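Small Goals: the tabletop soccer gallery

The Virkham tabletop soccer evenings started in October with one goal, one ball and a kitchen table that was too slippery to be any use. We have moved on a bit since then. This page is for the gear, and for anyone who has asked what we play on and where it came from. Match results are kept on the other page.

The rules are short. One ball, one goal, turns taken from a mark on the mat. A shot counts if the whole ball is past the line when it stops. If it rolls in and comes back out, it doesn't count, and Violeta Ocampo will tell you so. We play to 16 in the ordinary games and to 25 in the final, which takes most of an evening.

Balls go missing more than anything else. They are light, they roll under the heater, and one went down the side of the couch and hasn't been seen since. We like the old black-and-white pattern. It's easy to follow when the ball is moving and you can tell if it's spinning or sliding. Plain white ones were tried and put back in the drawer.
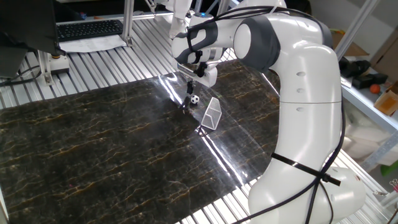

Mats have caused more discussion than the rules. The first one was green felt from Flidamlow and it slowed the ball so much that long shots were pointless. Yutong Kang then suggested a smooth printed sheet, and the dark marble pattern with the gold and cream veins is the look we settled on. It's fast. The drawback is the shine, with that strip of glare running right across the middle under an overhead light, and where it's brightest you can pick out a faint crease. A ball crossing a crease can wander, so lay a mat out flat the night before if you can, and put a few heavy books on it. Rolling it is better than folding it for storage.

Goals: metal frame with a fine mesh net. We had plastic goals from the Avska set in the beginning and they tipped over every time a hard shot hit the post. Metal stays put better. The mesh needs to be fine or a small ball will wedge in it. Set the goal at an angle to the shooter if you want a harder game, as the opening gets narrower and the near post comes into play.

Placing the ball: just in front of the goal for beginners and younger players. Move it back a hand's width each round. In the long game it starts at the far end of the mat.

Table: any flat one will do, as long as it doesn't wobble. Ours is 139 cm long and has had a folded beer coaster under one leg since the second week. Check that the ball stays where you put it before you start keeping score.

Storage: everything goes in a shoebox except the mat. Put the ball inside the goal and wrap the two in a tea towel so the mesh doesn't get bent.

If you have a spare goal of the same kind, Yutong would like to hear from you. We want to try a two-ended game this winter and we'd need a matching pair.

Page updated January 16, 2021

Filed under: Tabletop games, Gear, Virkham evenings

Contact us | © Small Goals Virkham | Back to top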